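3.2 Where shoppers look for storage advice

The second part of the study dealt with how people find and use the storage advice printed on packaged snacks. Food waste surveys often ask whether a household reads labels, but they seldom ask which part of the label was read or how long the reader spent on it. We sent a paper questionnaire to 1466 households on the Mahmoud shopping panel in August and received 696 usable replies. Households that bought most of their snacks loose or from a bakery counter were kept in the sample, as they also reported on the packaged goods they had bought in the past month.

Replies were coded by two of the authors (Wojcik and Ivanov) using the scheme described in Section 2. Where the two codes differed, a third reader made the final choice. Answers that named only the date stamp were placed in a separate group, because a date does not tell the buyer where or how to keep the product.
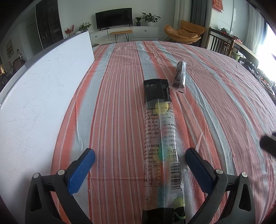 Figure 4. Back of a narrow snack package with ingredients and storage instructions in Chinese.

Of the households that replied, 522 said they had looked for storage advice at least once in the past month. Most of them looked only after opening the package, when the question was whether the rest could go back in the cupboard. Several wrote that they gave up when the advice was set in the same type as the ingredients. Narrow packages leave little room to avoid this. On the one in Figure 4, the ingredients and storage instructions run together in columns of text, and the nutrition table and a vertical barcode take up space on the same section. Respondents who read the main language of the label still reported trouble with layouts of this kind, so translation alone would not solve the problem.

Follow-up interviews were held by phone with 80 of these households. The interviewer asked each person to fetch one opened snack and read the storage advice aloud. People who kept opened snacks in jars or tins had often thrown the label away and relied on memory. Their answers are treated separately in Section 3.3.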